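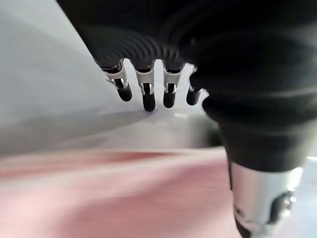
March, 4:10 p.m. Second go at the Veveck descaler on the shop kettle, and I still don't buy the "one rinse" claim. Dose was 300 ml per the label, topped up with 500 ml of tap water, left alone through lunch. Chalk came off the walls fine. The ring around the element didn't move, and plain vinegar took that off last time. If the label people want a picture of scale, they could do worse than the ribbed stretch over the black fingers, close curved ridges one after the other - our element has the same look, only white. Edin Đorđević says I should have warmed it first. The label says cold.

Kemau sachet next, 200 ml, same kettle. Not a fair test, the easy stuff is already gone. Writing it down anyway.

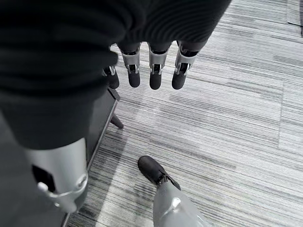
*2 min read*

Kemau result: ring thinner on one side, smell worse. Edin calls that a win. I'd want a kettle nobody has touched before I said so, and a second one with vinegar next to it.

Also the Joltix test strips gave different hardness readings from the same tap, same glass. Either the strips are old or they're junk. Check date on the tube before ordering more - Vukčević still has our last invoice.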